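Reederei Niven verlängert Landurlaub für Besatzungen

Die Reederei Niven gewährt ihren Seeleuten künftig 23 statt bisher 16 Tage bezahlten Landurlaub nach jedem Einsatz. Die Regelung gilt für 2.300 Beschäftigte auf allen Schiffen der Flotte.

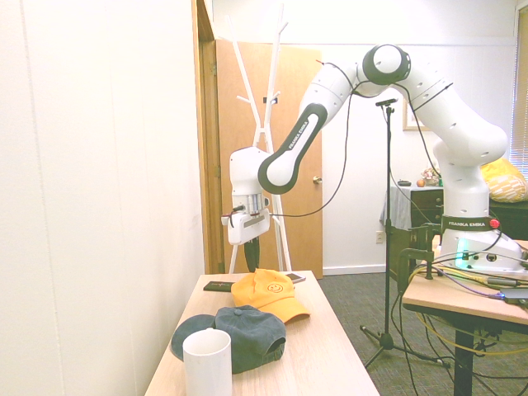

Von Liudmyla Skoryk | 30. Mai 2019

Vorausgegangen waren sieben Monate Verhandlungen mit der Bordvertretung. Strittig war vor allem, ob die Anreise zum Hafen als Urlaub zählt – bei Abfahrten ab Larkbridge gehen dafür oft zwei Tage verloren. Künftig beginnt die Zählung erst am Tag nach der Ankunft zu Hause.

»Die Leute an Bord haben lange darauf gewartet«, sagte Bernadette Escobedo, Sprecherin der Bordvertretung. Offen bleibt die Ablösung auf der Linie Flulham–Dallum. Dort fehlen derzeit Zweite Offiziere, und Verträge wurden zuletzt mehrfach verlängert.

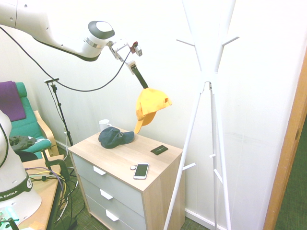

Gelbe Kappe am Greifer, darunter eine Kommode

Über die Zulagen für Feiertage auf See wird getrennt beraten. Ein Ergebnis soll im Dezember vorliegen.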